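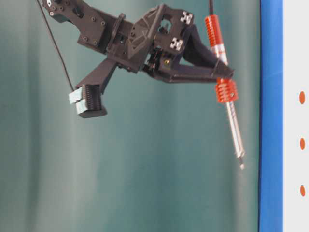
2 min read

Getting fold lines out of long curtains

Wanda Wojcik
12/28/24

Hello all! I finally treated myself to a pair of long cotton curtains for the back bedroom (the Vulside ones, 154 inches of fabric between the two panels, so there's a lot of it) and they came folded up so tight that the creases look like a road map. I've had them hanging since August and I kept telling myself the lines would drop out on their own. They have not! I own a small iron and a very wobbly board, and I really don't want to take everything down if I can help it. Has anybody had luck doing this with the curtains still up?

Heino Grīnberga

Hi Wanda, yes, and please don't take them down, you'll only put new creases in while you wrestle with them. I do mine with a hand steamer, an old Fuchs my sister passed along, but any of them will do the job. Check the care tag first. Then start at the top and work down slowly, pulling the hem gently with your free hand so the cloth is a little bit taut. Go from the back side if the color is dark. Mine took 40 minutes a panel, with one stop to refill the tank and one for coffee. Leave the window open a crack and let them hang overnight before you draw them.

If a line is really stubborn, mist it with plain water, smooth it flat with your palm and steam it again the next day. My lined pair needed that twice, and I still had one faint mark near the hem that I've decided to live with.

oltus56

spray bottle and patience. worked on mine, they were polyester though so idk about cotton

Wanda Wojcik

Thank you both so much! The tag says steam is fine, so I'm borrowing my neighbor's steamer this week and starting with the panel behind the door.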